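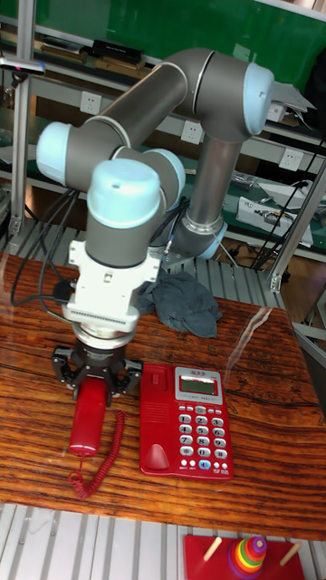
黑色两指夹爪夹着有线电话的红色听筒

工单标题：Pascu 分频道本地广告提前切入，天气预报最后一句被吃掉
提交人：Amirhossein Heydari（Virnton 电视台播出技术）
涉及系统：Murkeck 播出服务器、Diken 拼接器、Pascu 前端编码器
优先级：中（提交人填“高”，系统改为“中”，提交人又填“高”，系统再次改为“中”）
状态：已解决，观察中

问题描述

从这个月起，Pascu 分频道每次进本地广告都早了一点点。早得不多，刚好够把主持人的最后半句话切掉。昨晚的天气预报到观众那里是这样结束的：“明天出门请务必带上”，然后是一条床垫广告。观众热线的同事说有人打来问到底要带什么，她回答是伞，对方表示怀疑，因为床垫看上去也挺诚恳。

主频道正常。主控室的返送监看正常。只有 Pascu 这一路有问题，而我们在主控室恰好看不到 Pascu 这一路，所以头几天大家都认为是主持人说话太慢。新闻部为此提醒过主持人。主持人加快了语速，现在被切掉的是一个更长的半句。

已经试过的办法：重启拼接器；重启编码器；两个一起重启；在节目单里把广告块往后挪一秒（结果主频道多出一秒主持人微笑，Pascu 倒是好了，领导不喜欢微笑，已撤回）。

回复 1，Murkeck 技术支持

您好，感谢您的耐心。请确认播出服务器时钟是否与 NTP 同步，并附上最近一段时间的触发日志。另请尝试重启服务器。

回复 2，Heydari

时钟同步，偏差在毫秒以内，截图附在附件里。日志也附了。服务器没有重启，它正在播节目。

我把日志和 Pascu 的空收录像逐条对了一遍，一共 66 个广告点。听得出被切的有 56 个，其余的没人投诉，于是一开始我也跟大家一样，以为故障是偶发的，还花了半个下午去找那几次有什么特别：是不是夜里温度低，是不是换了值班的人，是不是广告客户比较客气。后来一帧一帧看，没投诉的那些同样早切，只是前面正好垫着台标黑场，黑场少一截没有人心疼。所以不是偶发，每次都早，而且早的量是一样的：800 毫秒。

一个每次都一样的错误其实让人松一口气。Murkeck 发出的提示消息我也抓了，拼接时间写的是对的，跟节目单一致。我倾向于认为播出服务器在这件事上是清白的，请 Diken 那边看一下。

回复 3，Murkeck 技术支持

您好，很高兴您的问题已经解决。工单将自动关闭，请为本次服务评分。

回复 4，Heydari

没有解决。工单重新打开。评分我先留着。

回复 5，Diken 技术支持

您好。拼接器按照收到的提示消息执行，没有提前量设置。从您附的诊断包看，拼接器收到的消息里，拼接点对应的时间戳确实比画面早。请检查拼接器上游是否有设备重新打过时间戳。

回复 6，Heydari

拼接器上游只有编码器。编码器的配置“没有人动过”，这句话我问了三个人，三个人都这么说。配置文件的修改时间是这个月月初凌晨，看来它是自己动的。

跟上一版备份比较，差异只有一处：视频和音频各加了一个延时缓冲，数值 800 毫秒。翻交接班记录，找到当时的说明，写着“配合口型问题调整，临时”。口型问题后来查明是演播室监视器自己的毛病，跟 Pascu 没关系。临时调整就这么留了下来，在我们台，临时设备的平均寿命比正式设备长。

到这里原因就比较清楚了。编码器把画面和声音都推迟了，时间戳跟着重打，唯独提示消息走的是旁路，没有进缓冲，里面的时间修正字段也没有更新。画面晚到，命令照旧准时，拼接器老老实实在它以为对的时刻下刀。整条链路上每台设备都严格遵守了说明书，合起来把雨伞切没了。

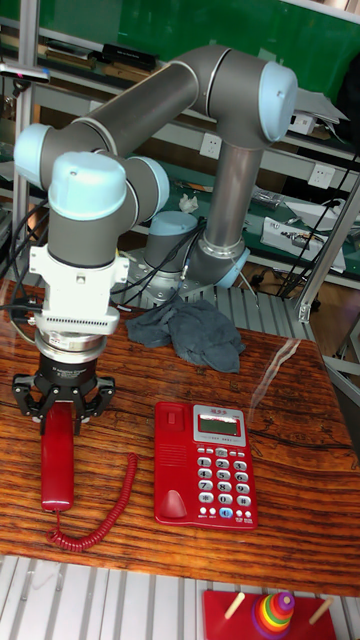 广告切回节目的那一下还有个附带毛病，一并记在这里，免得以后另开工单。切回后的头几帧码率不够，片头那段日落的渐变会裂成一条一条的色带，随后才恢复。值班同事在记录里写“画面有点脏”，这个说法没法交给厂家。我建议统一写法：色带边缘清楚、橙色和棕色一道隔一道的，就写“桌面级”，参照图里那张木桌面，条纹很重，还带反光，跟切回时的日落相当接近；只是略有台阶、坐远了看不出来的，写“轻微”。昨晚收录的几次全是桌面级。Diken 方面请说明，切回时能不能强制插一个关键帧，并给前面几帧多留一点码率。

回复 7，Diken 技术支持

您好。可以。在输出配置中打开“返回点对齐”，并将初始缓冲占用调高一档。此选项默认关闭。关于为什么默认关闭，我们需要向研发确认。另外想确认一下，“桌面级”是贵台的正式术语吗？

回复 8，Heydari

从昨天起是了。

今天凌晨停播窗口做了以下操作：

1. 备份编码器当前配置，文件名里写清楚了这是坏的那一份。
2. 删除视频、音频两处延时缓冲，恢复为零。
3. 确认提示消息的时间修正字段与输出时间戳一致。
4. Diken 拼接器打开“返回点对齐”，初始缓冲占用调高一档。
5. 用测试节目单连续打了 3 个广告点，全部逐帧核对，切入位置准确。
6. 恢复正式节目单。

第二步做完之后编码器提示“需要重启以应用更改”，但是重启之前更改已经生效了。我仍然重启了一次，出于礼貌。

早间新闻后的第一个广告点正常，主持人完整地说出了“再见”。色带降为“轻微”。热线没有电话。

回复 9，Murkeck 技术支持

您好，我们注意到您尚未为本次服务评分。

回复 10，Heydari

请 Murkeck 先答复一个问题再谈评分：播出服务器的监控页面上，Pascu 这一路在故障期间一直显示绿色的“广告插入正常”。这个“正常”检查的是什么？

回复 11，Murkeck 技术支持

您好。该指示灯表示消息已成功发送。

回复 12，Heydari

明白了。寄出去了就算送到了。请登记为功能需求：希望能接收拼接器回传的实际切入时间，跟计划时间比较，超过几帧就变黄。变红不敢想。

台内遗留事项：

Pascu 的空收信号已经拉回主控室，占用原来显示走廊的那块屏幕。走廊的情况今后请自行到走廊查看。

编码器配置以后每次修改都要在交接班记录里写上撤销时间。只写“临时”两个字的，下一班有权直接恢复。

新闻部已收到通知，主持人可以恢复原来的语速。据反馈，她现在慢不下来了，这个不在播出技术的支持范围内，请另开工单。

观察期到 12 月底，其间再有早切，请在本工单下回复，并附空收录像，不要附手机拍电视的照片。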